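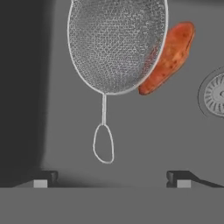

Section 4: Following artists and setting up alerts

Cosik can send you a message when an artist you follow is in the news. You need a Cosik account and a confirmed email address before you start. If you have not confirmed your address, see Section 3.

Follow an artist

1. Open Cosik and tap Search.

2. Type the artist's name. Use the stage name, as legal names are not searched. For a band, type the band name and then choose members from its page if you want them separately. Following Mudgway, for instance, does not follow Helge Dalen's solo work.

3. Check the line under the name. It shows the type of act and the most recent release. Several acts share a name.

4. Tap Follow. The button changes to Following.

Note: A free account can follow up to 600 artists. Anyone you unfollow comes off the total right away.

Choose what you hear about

1. Go to My Artists and tap the artist's name.

2. Tap Alerts. All topics are off to begin with.

3. Turn on the topics you want. Releases covers singles, albums and videos. Live covers tour dates, added shows and cancellations. Press covers interviews, public statements and apologies. Talk covers unconfirmed stories from gossip columns and fan pages.
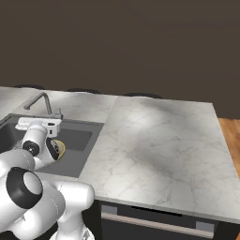
4. Choose Instant or Daily. Daily alerts arrive in one message at 7 p.m. in your own time zone.

5. Tap Save. If you leave the page without saving, the old settings stay in place.

Caution: Stories under Talk have not been checked by Bruris. They carry a gray label until a second source reports the same thing. Please read the label before you share a story outside the app.

Mute a story

A big story can bring in dozens of alerts in an afternoon. You can mute one story and keep the rest.

1. Press and hold any alert about the story.

2. Tap Mute This Story.

3. Pick a length of time: one day, one week or until you turn it back on.

Muting applies to every artist named in the story. If you mute a story about a backstage argument between Reynaldo Saludo and his opening act, you will not get it through either page.

Note: Cancellations are never muted. If the argument leads to a canceled show and you have Live turned on, you will still be told.

Festival lineups

Festivals have their own pages. Follow Grollcombe the same way you follow an artist, then turn on Lineup. You will get one alert for each announcement, with the artists you already follow listed first. Set times are added to the page in June and may change after that.

If alerts do not arrive

Check that notifications for Cosik are allowed in your phone's settings. Next, open Alerts and look for the word Paused at the top. Tap it to resume.

If you see error 2429, your sign-in has expired. Sign out, sign back in and send yourself a test alert from the Help page. Your artists and muted stories are kept when you sign out.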